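Print this page | E-mail this page

Jumthorpe Lost Property Register: Interim Progress Report to the Guvus Fund

Submitted 2019-07-20
Prepared by Jocelyn Sutherland, register lead, with contributions from Hipólito Olivares (depot operations) and Somkiat Nakpan (database)

1. Scope of this report

The grant covers the replacement of the paper lost property books at the three Jumthorpe bus depots with a single searchable register. This report covers the work from March to the date above. It deals with intake, matching, storage and disposal, in that order, and closes with the points on which we need a decision from the Fund. Spending is reported separately on the Fund's own form and is not repeated in this document.

The register runs on Rutura, the records package already used by the depots for vehicle defects. No new software was bought. Somkiat Nakpan added a lost property module with its own item table, inquiry table and audit log. Drivers do not enter records directly. They hand items in with a tag at the end of the shift, and a depot clerk makes the entry.

2. Position at the end of the period

Items entered: 1,439
Items closed (returned, transferred or disposed of): 1,031
Items with an incomplete record: 76

All remaining items are open and in storage. An incomplete record is one that lacks a route number, a date found or a shelf location. Most of the incomplete records come from the first weeks, when Aravena depot was still copying entries from its old book and the book had no column for shelf location. The clerks there have been asked to fill in the location the next time each item is handled. A separate shelf check was considered and dropped, as it would have taken the counter out of service for a full shift.

We report closed items as one figure. The module can split them by type of closure, but the closure codes were changed in the second month and the earlier codes do not map cleanly to the later ones. "Collected" under the old list covered both owners and people collecting for an owner. The new list separates the two. A split figure will be given in the final report for the period after the change only.

3. Intake

The tag has been redesigned twice. The first version asked the driver for a description of the item, and the descriptions were too short to use ("bag," "coat," "phone blk"). The second asked for seat position, which drivers could rarely supply. The current version asks for route, vehicle, time found and driver number. Description is left to the clerk, who has the item on the counter and a list of set terms on the screen.

The set terms are arranged in two levels, category and type. Color is recorded from a short list with no shades. Brand is a free text field and is filled in only where a name can be read on the item. Clerks objected to the short color list at first, on the grounds that it loses detail. The detail is now held back on purpose: a person making an inquiry is asked for it and the clerk checks the answer against the item.

Cash, bank cards, passports and prescription medicine follow the existing security procedure and are entered in the register by reference number only. The contents of wallets and purses are listed by two members of staff and sealed. Food is discarded at the end of the day and is not entered.

Hipólito Olivares reports that the time between hand-in and entry is now normally within the same shift at the two smaller depots. Aravena still runs a day behind when school traffic is heavy. The cause is counter staffing. The clerk who makes entries also sells passes, and the line for passes is given priority. We do not propose to change this within the grant.

4. Matching

Inquiries are taken by telephone, at the counter and through a web form. Each one becomes a record in the inquiry table, and the module proposes matches on category, date and route. The clerk accepts or rejects each proposal. Nothing is matched without a clerk's decision.

Two faults were found and corrected:

The date window was set too tight. It looked for items found on the day of loss or the day after. Items that slip behind a seat are often found only when the vehicle gets its deep clean, and those were not being proposed at all. The window now runs forward to the end of the retention period, with nearer dates listed first.

Route was treated as a required field. Many people do not know which bus they were on, especially on the shared section between the hospital and the market, where several routes use the same stops. Routes are now grouped by shared section, and an inquiry with no route is allowed.

A third fault remains open. Where one person reports the same loss by telephone and by web form, two inquiries are created, and closing one does not close the other. The clerk then calls someone who already has the item back. Somkiat Nakpan has written a check on telephone number that catches most of these, but it fails when the two numbers are entered with different spacing. A corrected version is in testing.

5. Storage

Storage was not part of the original application, but it has turned into the main limit on the project. The old practice was one shelf per week, cleared in rotation. The register needs a fixed location for every item, so each depot has relabeled its racks by bay, shelf and bin. Umbrellas and walking sticks are kept upright in numbered tubes. Strollers and folding bicycles stay on the floor and have floor positions.

Gervasio Huenchumán and Gisela Huenchumán, who run the central store, asked for heavy items to be limited to the bottom two shelves. This has been adopted at all sites. They also asked for damp clothing to be held apart until dry. That rule is in place at the central store only; the other depots have no room with enough ventilation.

Items move from the depots to the central store after two weeks. Each transfer is made against a printed list, signed at both ends. The printed list was meant to be temporary. We would now like to keep it, as it has shown up several location errors that the screen alone did not — usually an item scanned to the right bay and put down in the next one.

6. Retention and disposal

The retention period is unchanged at three months. At the end of it, items are sorted for donation, recycling or destruction. Phones, tablets and anything else that may hold personal data are destroyed under the existing contract unless the owner has been identified. Keys are destroyed. Eyeglasses go to the collection box at the main office.

The module produces a weekly list of items due for disposal. An item with an open inquiry proposed against it is held back automatically. This safeguard was added after a child's coat was sent for donation while a match was waiting for a clerk's decision. The coat was recovered, and the family was contacted the next morning.

7. Staff training

All counter clerks have completed the half-day session. Drivers receive a one-page notice. A second session for clerks, on handling inquiries, is planned for the fall and will use recorded calls with names removed. The written guide has been cut down from its first draft and is kept in a binder at each counter as well as on the shared drive. Its sections follow the order of the entry screen.

8. Risks

Staff turnover at Aravena is the main risk to data quality. A new clerk needs several weeks to learn the set terms, and records made in that time have to be checked by someone else.

The module depends on one developer. Documentation of the tables is complete, but the matching rules are documented only in part. This will be finished before any further features are added.

Space at the central store is adequate for summer. It may not be adequate in winter, when gloves, hats and umbrellas arrive in quantity. A smaller bin size for gloves is being tried.

9. Decisions requested

(a) Agreement to move the unspent training budget to racking at the central store.
(b) Agreement to report closures by type only for the period after the code change.
(c) Confirmation that the final report may be submitted one month after the end of the grant period, to allow the last retention period to run out.

10. Note on the bags category

Bags are split into handbag, backpack, shopping bag, suitcase and other. Beige is on the color list and takes in cream, sand and light tan. Clerks should use it for handbags like the one shown and leave any finer description for the inquiry check.
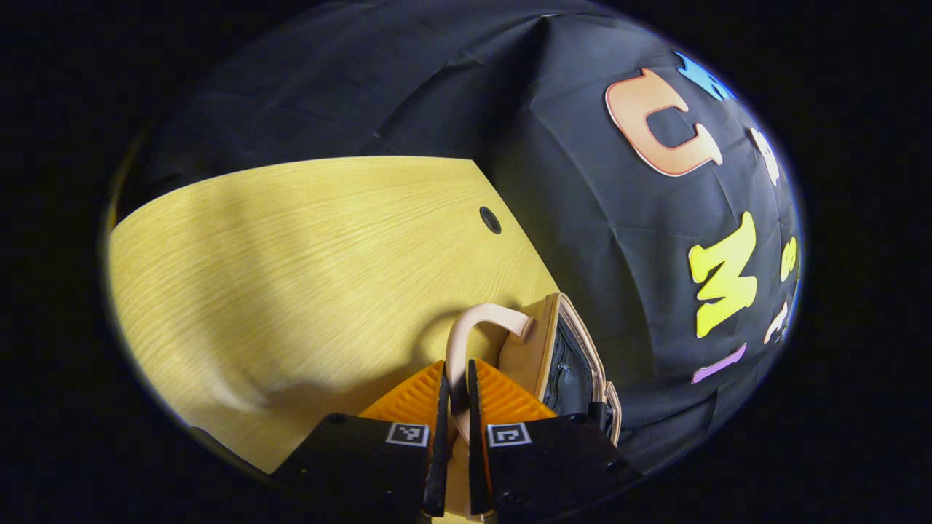
Reader comments

R. Dell wrote:
Section 4 explains why I got called twice about my gloves. Is the web form going to give a reference number at some point? I had nothing to quote when I phoned.

busrider_north wrote:
Three months is short for people who are in the hospital or away working. Could there be a way to ask for an item to be held longer if you have already identified it?

Jocelyn Sutherland wrote:
To both — a reference number is on the list for the next update. On longer holds, the counter can already extend the period once an item has been identified. Ask the clerk to add a hold note to the record.

M. Tran wrote:
Which depot has the eyeglasses box? The report says main office but the sign at Aravena says to hand them in there.

Contact the register team | Copyright Jumthorpe Lost Property Register | Back to top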